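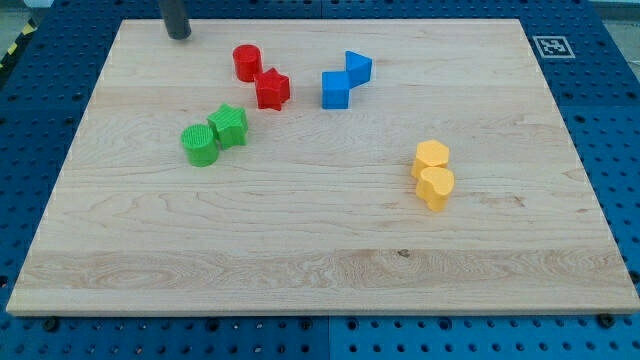
Koltow shape blocks and the Taipe maple board, after one winter of use

By Bautista Painemal
Tuesday, May 14, 2024

I bought the Koltow blocks for my daughter when she was a little more than two years old, and the Taipe board came some weeks later, as a separate purchase. The two things are not sold together, but in our home they are now always used together, so I write about both in the same review. English is not my first language and I ask the reader to be patient with me.

What is in the box

The Koltow set has eight plastic blocks in four colors, two blocks for each color. Red is a cylinder and a star. Green is also a cylinder and a star. Blue is a cube and a triangle, and yellow is a hexagon and a heart. All of them are thick enough to stand by themselves on the table. The star has five points and the points are rounded, so they don't hurt if you step on one with a sock. With a bare foot I can't promise the same.

There was one folded sheet of paper with the set, with the washing instructions in four languages and a drawing of the shapes. There was no bag and no tray for storing. The cardboard box opened at the corners after one week and now the blocks live in an old cookie tin, which makes a terrible noise when it is turned over at six in the morning.

I paid full price in a small toy store and I have no relation with the company.

The repeated shapes

When I opened the box I thought there was a mistake. Why two cylinders and two stars, and only one heart? I would have liked to have a circle of every color, or every shape different. I wrote to the Koltow customer service and they answered after two days, politely, that the red and green blocks are the same shapes on purpose, so the child can sort by color or by shape and find that the answer is different.

I was not very convinced by the letter, but I must say they had reason. For the first month my daughter sorted only by color. Red with red, blue with blue, and always the blocks touching each other, she was strict about this. Then one afternoon she took the two stars away from their partners and put them together on the edge of the sofa, and looked at me as if I had been hiding something from her. After this she went back to colors for many weeks. With eight different shapes this little discovery would not be possible. Still, I would prefer that blue and yellow had this also. The cube can't be matched with anything except by its color, and the same for the triangle, the hexagon and the heart.

The quality of the plastic

The colors are strong and even. The yellow is a warm one, going to orange, and my mother calls it orange each time she visits. This creates a disagreement with the child that I don't try to solve anymore.

On some of the tops you see and feel fine lines. The green cylinder has them most clearly, thin and parallel, and the red star has something similar, weaker. Some buyers will see this as a fault of finish. I thought the same in the first days. Now I like that the blocks are not so slippery when a small hand is holding them. The problem is with cleaning. Banana goes into the lines of the green cylinder and it stays there, and you need a brush. I use an old toothbrush and dish soap. The smoother ones are clean after you pass them under the faucet.

The edges are well done. I passed my finger along all of them before I gave the set to her, as I do with every toy, and found only one rough place, on the lower side of the triangle. I removed it with a nail file. The heart is nice, with full round lobes, and it is the one that travels in the coat pocket.

After this time of use, nothing is broken. The cube has fallen more than once on the stone step at our entrance. The colors did not become pale, although the tin stays near a window.

Something that I measured, because I read a complaint about it in another review: the blocks are light. The red cylinder fell from the kitchen counter onto a floor tile and neither of them suffered. But being light has its bad side. On a table that is not level or that somebody pushes, the blocks slide away, and a child who has just put them in order becomes very angry. This is the reason I bought the board.

The Taipe board

Taipe sells it as a "play and serving board" in maple. In my opinion it is simply a cutting board, a rectangular one with straight sides, and you should compare its price with cutting boards and not with toys. On my kitchen scale it weighs 826 grams. The web page says 700 and I think they should correct this. For us the additional weight is welcome, the board doesn't move when she leans on it, but if you want your child to carry it from one room to another, it is too much for a two-year-old. Mine tried and it landed on her foot. There were tears and a frozen bag of peas.

The wood is very pale and very beautiful. The grain makes small waves, and ours has a darker knot near one corner, with the lines turning around it. You can't choose the knot, of course. The store had several boards and I took the one with the most interesting drawing in the wood. My daughter puts her finger on the knot and says that it is a snail. One of the green blocks usually has to be parked close to the snail.

What I value is the contrast. On our tablecloth, which has flowers, the blocks disappeared visually and she lost interest in a few minutes. On the pale maple, each color is clear. The board also gives a limit: the play is inside the board, and when we have to eat, I can lift everything at once and put it on the shelf exactly as she left it. This has saved us many discussions before dinner. I did not expect to write so much about a piece of wood.

About the care. Taipe recommends mineral oil every month and I have done it twice in total. The surface became a little dry to the touch by the end of the winter. I don't use the board for food, even if it is permitted, since I don't want knife cuts where she plays. A spot of blue marker came out with fine sandpaper, grain 100 and then something finer, and some oil after. You can still find the place if you know where to look. The cheap toy tray from Druvance that we had before, painted white, could not be repaired like this. When the paint was gone it was gone.

How we use them

We began with what the sheet of paper suggests: the adult makes a pair, the child finds the next one. It works but it is boring for both after three times. Better for us was the following. I put one block of each color on the board, far from each other, and keep the partners in the tin. She takes one without looking and must find its home. If she puts the blue triangle next to the yellow hexagon, I don't say anything, and many times she corrects it alone after she takes the next block.

Another game is the shadow game, late in the day, with a lamp on one side. We turn the star and see how its shadow changes on the wood. The star is the best for this. The cylinder is the worst, it looks the same whichever way you turn it, and this was for her a very funny thing, I don't know why.

For building, the set is poor. You can put the cube on the hexagon and the heart lying on the cube, and there it ends. If your child wants towers, buy normal cubes. My nephew, who is five, gave the blocks 11 minutes of his attention and went to look for the tablet. I think that from four years they are too simple, unless you invent rules, like making a row where two neighbors never share a color or a shape.

I also tried the similar set from Potow, which my sister has. The Potow shapes are thinner and come with a sorting box with holes. The box is attractive to children who like to put things inside of other things. But the shapes fall over when you stand them on the board, and the red and the orange of that set are so near that I confused them myself in the evening light. For a first set I would choose Koltow again. For a car trip I would borrow the Potow.

What I would change

For Koltow: a cotton bag instead of the weak cardboard, a second cube and a second triangle in yellow, and the same smooth top on all the blocks, or the same lines on all of them. As they are now, it looks as if the pieces came from two different batches.

For Taipe: the true weight on the web page, and small rubber feet as an option. On our dining table the board is stable, but on glass or metal it can scratch. I have put a thin cloth under it when we use it at my sister's house. The edges at the front and the back are thick, and I would round them a bit more, because a child rests the wrists there.

My marks are four of five for the blocks and four of five for the board. I had given the board a five in my first notes, before the incident with the foot.

If somebody knows whether Koltow sells single blocks, please write it in the comments. We still have all eight, but the heart has already spent one night in the garden of the neighbor and I would like to have a second one in the drawer.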